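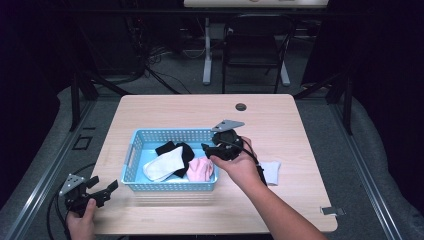

Search the help pages
Support > Laundry > Washer-dryers > Getting started

Section 4: Your first wash and your first drying load

Welcome to the part of the guide most people turn to first (we do hope you had a look at Section 3 on levelling the feet, though, and if you didn't, please pop back and do it before you go any further). These steps apply to the Stustitz Zesov washer-dryer in both the standard and the tall cabinet.

Before the first load of clothes, the machine needs to run once with nothing in it. It was tested with water before it left us, and a little of that water may still be sitting in the drum seal.

1. Open the tap behind the machine fully, then run your hand along the inlet hose. If you feel any drips, close the tap and tighten the collar by hand.

2. Check that the drum is empty. The spare filter and the hose clip are packed inside it, in a paper bag, and they are easily missed.

3. Put half a scoop of powder in the left-hand drawer. Leave the softener compartment alone for now.

4. Turn the dial to Cottons 90 and press Start. The door locks with a click and the display shows 109 minutes. The time may jump about a bit during the first heating, and that is quite normal.

5. When you hear the chime, wait for the padlock symbol to go out before you pull the door.

CAUTION: The door glass gets very hot on this programme. Keep children and pets well away until the machine has cooled.

Now for some proper washing. Sort your things by colour and then by weight, and do try to keep socks and other small items together in one load. They have a habit of creeping into duvet covers, and a thin one can work its way into the fold of the door seal, where it will stay until you go looking for it. A mesh bag is a great help if you have one.

6. Load the drum loosely. You should be able to fit your hand, held upright, between the washing and the top of the drum.

7. Run a finger around the seal to make sure that no cloth is caught, then close the door firmly.

8. Choose your programme. To dry straight afterwards, press Dry until the small sun lights up, and pick Cupboard, Iron or Timed.

Note: The drum can wash a bigger load than it can dry. If you filled it right up, take out about half before drying, or everything will come out creased and a touch damp at the seams.

9. Empty the fluff filter after every drying load. It sits behind the flap at the bottom right and lifts straight out. Brush it off dry, and save rinsing it for once a month or so.

Drying uses 65 degrees unless you press Gentle. Wool, and anything with a rubber backing, should be left out of the dryer altogether.

If the display shows F7, the filter is blocked or missing. If it shows P2, the pump has found something it doesn't like, very often a coin or a hairgrip, and Section 9 takes you through clearing it.

Spare filters and door seals can be ordered from Hollenstein Parts at the Trelgate depot. Please have your model number to hand, as it saves a good deal of going back and forth. You will find it on the silver label inside the door.

Page last updated Jul 22, 2021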